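Feed changes for the Zorport final

The live feeds for Zorport series 9 will move to a reduced schedule from Sat 15 November. Cameras one to four stay on throughout the day. The garden and kitchen cameras will be switched off during task rehearsals and return once the results have been recorded. Subscribers on the basic plan will see a holding card during these periods – the clock on the card shows UK time.

The archive is unaffected. It now holds 288 hours of material, indexed by day and by room, and the search page accepts housemate names as well as episode numbers. Clips from the March auditions have been moved to a separate folder.

Voting for the final opens when the Wosix episode recap ends. Each account may vote once per round. Votes sent by text from outside the UK are not counted, and no refund is made for them.

Brynhildur Briem will present the reunion programme from the Holst studio in Hokarham. There are 161 seats and the ballot for them is closed. Holders should bring the printed ticket – screenshots are not accepted at the door.
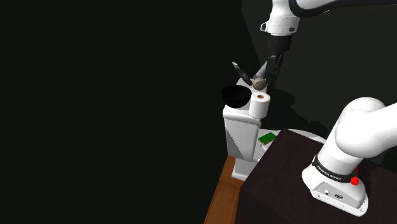
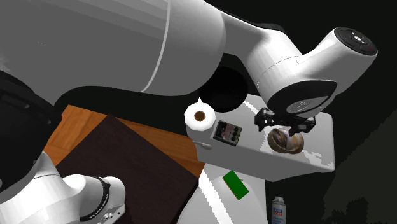 Forum maintenance

The episode threads will be read-only overnight. Any thread with more than 1000 replies will be locked and continued in a new one.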